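Sorting out the humidity in a basement archive room

9 November 2021

The relative humidity in my basement room sat between 68 and 74 percent through most of the summer. I keep paper down there: maps, two runs of a trade journal, and several boxes of letters from my grandmother's side of the family. Paper wants something closer to 45 percent, and it wants that number to hold still. A room that swings between 35 and 55 every week is harder on bindings than one that stays put slightly on the high side.

I started logging in May. What follows is a record of the changes made and the numbers that came out of them.

The room

It is an interior room with one exterior wall, poured concrete, painted on the inside at some point before I bought the house. Floor area is 370 square feet. There is one supply register from the furnace and no return, so air leaves under the door or it does not leave. The gap under the door was less than a quarter inch when I measured it.

The exterior wall runs several degrees cooler than the room air for most of the year. Warm air from upstairs comes down the stairwell, meets that wall and gives up moisture behind the shelving. I had two shelving units pushed flat against it. The backs of the lower boards showed gray spotting, which brushed off, and a smell, which did not.

Measuring first

My first hygrometer was a dial type and read nine points low. I found this out with a salt test: a bottle cap of table salt, wetted to a slurry, sealed in a jar with the instrument overnight. The air in the jar settles at 75 percent at room temperature. The dial said 66. It has a calibration screw on the back, but it drifted again within a month and I stopped trusting it.

I replaced it with three Ferkell loggers. These record temperature and humidity every ten minutes and hold enough readings to cover a season. In the same jar they came out at 74, 75 and 77, and I wrote the offset on each one in pencil on a strip of masking tape. One went on the exterior wall at knee height, one on the opposite wall, and one inside a closed archive box.

The logger in the box was the useful one. The room would jump six points after laundry was run next door, and the box would move by less than one. Cardboard and paper take up moisture slowly and give it back slowly. If your boxes close properly, short spikes in the room matter less than the monthly average. 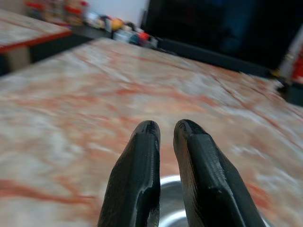

Choosing a dehumidifier

Capacity ratings are given in pints per day under test conditions, and the test conditions changed a few years ago to a cooler air temperature. An older unit sold as a 50-pint machine is close to what would now be sold as a 30 or 35. Compare ratings only within the same standard.

I bought the Undier, rated at 30 pints under the newer test. Points for and against:

It has a hose port at the back, low enough to drain by gravity into the floor drain. The bucket would have needed emptying twice a day in July.

The built-in humidistat reads the air at its own intake, so it shuts off early when the unit is in a corner. I moved it out to the middle of the long wall and set it at 45 to get a true 48 across the room.

It heats the room. With the compressor running most of the day, the air temperature rose by 2 degrees. Part of the drop in relative humidity is that warming. I checked dew point as well, and it fell too, so water was coming out of the air.

The fan keeps running after the compressor stops. On my unit this can be switched off with a long press of the mode button, something the manual mentions on page 31 and nowhere else.

Yuk-lan Chiu, who looks after the map drawers at the county historical society, suggested checking the coil for frost whenever the room drops below 65 degrees. I did see frost twice in October. The defrost cycle cleared it, but the unit removes very little water while that is going on, and a desiccant type would be the better choice for an unheated space.

Air gaps and shelving

I moved both shelving units four inches off the exterior wall and raised the bottom boards six inches off the slab. Wall-side readings came down by five points in the first week with no other change. If you do one thing from this post, do that – it costs nothing except floor space.

I also undercut the door to leave a three-quarter-inch gap. The register now moves air through the room instead of pressurizing it, and the difference between the two wall loggers narrowed from eight points to three.

Current numbers

October average, opposite wall: 47 percent. Exterior wall: 50 percent. Inside the box: 48 percent, with a total swing over the month of two points.

The heating season will push all of these down, and I expect to turn the dehumidifier off before long. The next thing to look at is the rim joist above the exterior wall, where the fiberglass has slumped and there is bare wood showing in three bays. I have priced rigid foam and a case of sealant for it, and will post the winter readings once that work is done.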